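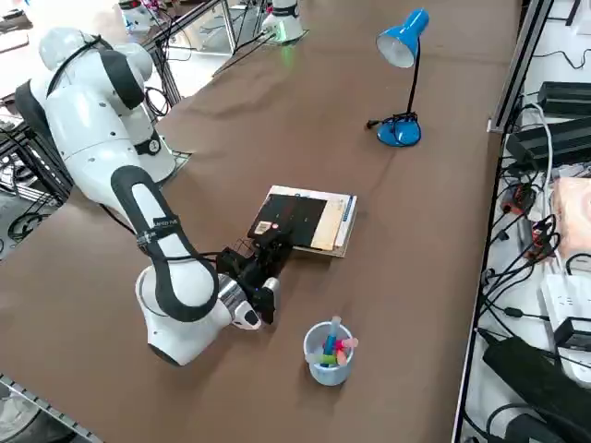 Mac Carthaigh Bindery – Finishing Department list

Re: What changes at the long table?

Fionnuala Ó Dubhghaill wrote:
> Does the arm take over sorting as well, or only stacking? And who
> do we tell when it stops?

Great questions, Fionnuala! Only stacking for now. You still decide what goes in which pile, and the arm does the reaching and lifting we all grumble about. We moved over 4,000 pieces by hand in March, and my shoulders remember every one of them.

When it stops, tell whoever is on the Pidar desk. Three of us are trained so far and I'd love to have more – it takes two afternoons, and you get to teach it moves yourself, so much fun!

Hours stay the same for everybody. The time we save goes to repairs, where job 459 is still waiting.

Please leave the markers in their cup at the table, we all use them.

Maeve
Finishing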